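Home Notebook Clay Glazes Kiln log Search

June
Entered by Ntombi Nel

Cliveck clay, second batch. I've been itching to write this one up, because the bars came out of the kiln this morning and they are gorgeous! Deep brick red, with a faint purple cast on the side that faced the elements, and they ring when you tap them together. The first batch went "tock." These go "ting."

Going back a bit. The clay is from the stream bank at Cliveck, the upper cut, below the band of gravel. I dug it damp, let it dry completely on boards, broke it up with the mallet and slaked it in the big bucket overnight. Dry clay slakes so much faster than damp clay, it's almost silly. You drop the lumps in and they fizz and slump into mud while you watch. Blunged it with the drill, let the sand settle for a minute, poured off the top and put that through the 60 mesh. Plenty of roots and a little mica stayed behind in the sieve. I kept the sand, it's in the jar marked Cliveck coarse, and I want to try it as grog.

Stiffening took longer than I wanted. The plaster bat was still soaked from Risgate (my fault) and sat there like a wet sponge. I ended up hanging the slip in an old pillowcase from the rafter hook, with a tub under it. That worked a treat, and the clay came out more even than it ever does off plaster. The outside does go leathery first, so turn the whole mass out and wedge it well before cutting anything.

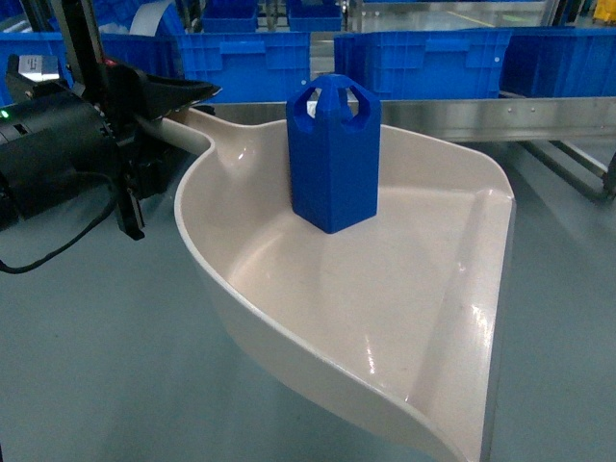

Blue print with the domed top, standing in the scoop.

Bars: 16 of them, rolled between the slats and cut with the wire, each with a 10 cm line scribed on the face. Half plain, half with Matlala feldspar wedged in. I used 370 grams of feldspar for the whole of that lot, weighed dry. Next time weigh the clay dry as well! I went by wet weight and had to back-calculate from a scrap I dried in the oven, and I don't fully trust the number.

Drying was the scary part. The first batch curled like bacon. For this one I laid the bars on newspaper under a loose sheet of plastic, flipped them morning and evening, and left them alone otherwise. Two plain ones warped slightly and everything with feldspar stayed flat. The lines had closed up to 9.3 on the plain bars and 9.4 on the others by the time they were bone dry. High, but this is fine, sticky clay and I expected worse.

Bisque was slow to begin with, lid propped until the mirror test came up clear, then a gentle climb to 2,000 Fahrenheit by the pyrometer. Cones agreed with it on the bottom shelf. The top shelf ran a touch cooler, which fits with the color, the top bars being more orange.

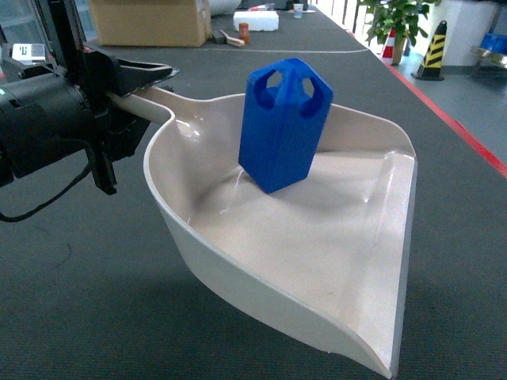

Absorption next. I boiled one bar of each kind for two hours, let them sit in the water until it cooled, wiped them and weighed. Plain came in at 11 percent and feldspar at 8. Neither one would hold soup without a glaze, but for flowerpots the plain clay is lovely exactly as it is, and a pot that breathes is what you want there anyway. I'd love to see it as a big garden planter.

One nuisance: lime. Three of the plain bars have tiny white pops on the surface, each with a speck at the bottom of the crater. I think the specks are shell. There were bits of snail in the upper cut and the 60 mesh can't catch the smallest crumbs. I've put those bars on the windowsill over the sink to see if they get worse in the steam. If they do, the choice is a finer sieve or digging lower, and I'd much prefer digging lower, since the gray seam down there looked cleaner and felt like butter.

Glaze notes, very short for now. The Wototeo clear crazed on everything. It's pretty, a fine net all over, and over that red it looks like old leather, but it's no use on a mug. A bit more silica might do it. The white slip from last month stuck beautifully on leather-hard clay and peeled off the dry bars in flakes, so slip early.

To do:
Dig the gray seam, one bucket only, keep it separate
Dry the plaster bats properly
Re-weigh the feldspar mix, both parts dry
Throw three small pots from what's left of the plain
Check the windowsill bars for new pops
Wash the pillowcase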